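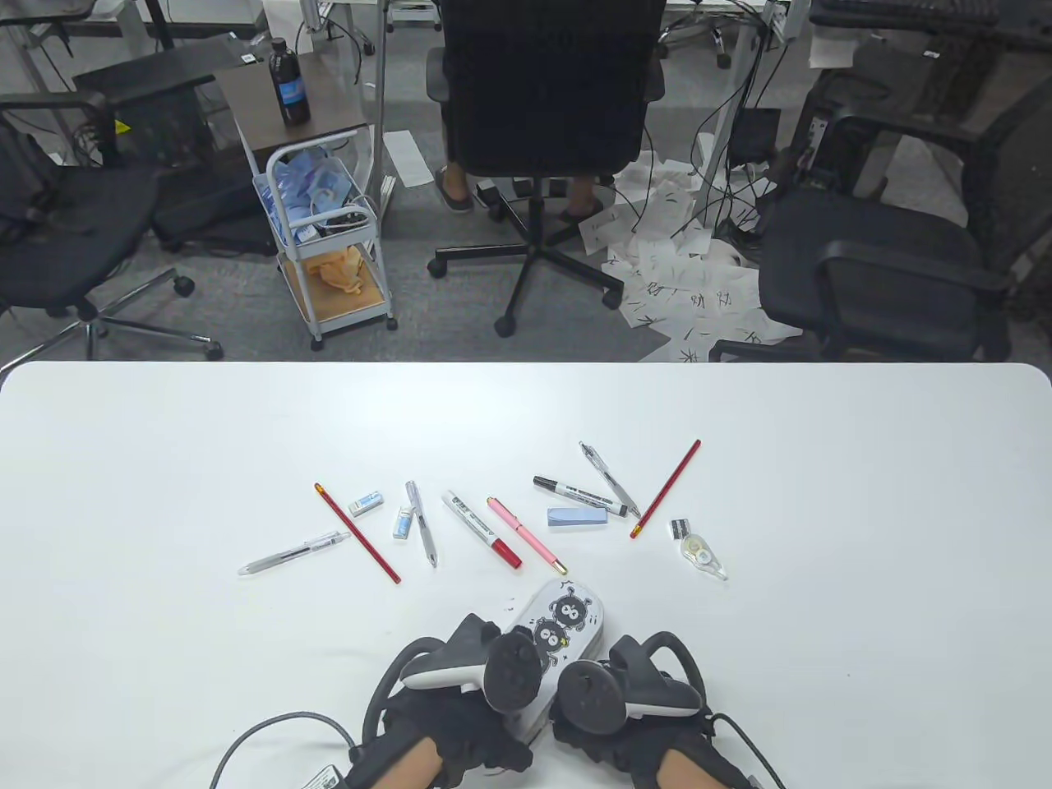
One member opened before the agenda was even read, saying that the hard part of sorting pens is the erasers, and that if the arm can't pick up an eraser standing on end it has no business near a marker. Agreed by most of the room, and so we began with item 3.

Stodurow shared workshop, build group, minutes for March
Start 7 p.m. Notes by the secretary.

Item 3, desk sorter (moved up)
The idea is still the same – a tabletop build that takes a mess of stationery and puts it in order, taught by hand through the motion controllers first and left to run alone later. The teaching table now has pencils, pens, markers, erasers and a correction tape on it, and everyone who has tried a turn wants another one!

Points raised:
Thin round things roll when the fingers close unevenly. A softer fingertip was suggested. Two members will cut pads from the leftover silicone sheet.
Crossing pencils and pens are a good test and should stay in the layout. One member asked for an easy layout too, with everything parallel, so beginners get a win on the first evening. Agreed, both.
The wrist rest with the soot sprites stays. There was a motion to swap it for a plain one and it got no second.
Gloves: the cables pull a bit when you reach far left. Try routing them over the shoulder. If that's worse, go back.
The clear pens are the ones we expect the camera to have trouble with. Somebody offered to bring a dark desk mat for comparison. Yes please, bring it.

Item 1, last month's minutes
Accepted, with one fix. The gearbox came from Kozłowski, and we had written Fullari. Fullari sent the belts.

Item 2, Dullano arm
Dullano is our name for the second arm and the vote on that is closed. The shoulder joint is printed and it is lovely – smooth all the way through, with none of the grinding we had on the first one. The elbow needs a reprint, as the bearing seat came out tight. Wiring waits for the elbow.
Order from Kozłowski: 8 bearings, plus a spare coupling. Approved.

Item 4, floor and cables
Cables from the back desks need tying up before the next open evening. Handwritten sheets on the floor should be collected and put in the binder by whoever wrote them.

Item 5, anything else
A request to let the sorter line things up by color instead of by type. Huge enthusiasm, much talking at once. Put on the list for April, after the fingertip pads.
Does anyone have a short hex driver that fits the wrist screws? Ours is rounded off.

Closed at 8:40. Several people stayed on to practice with the erasers.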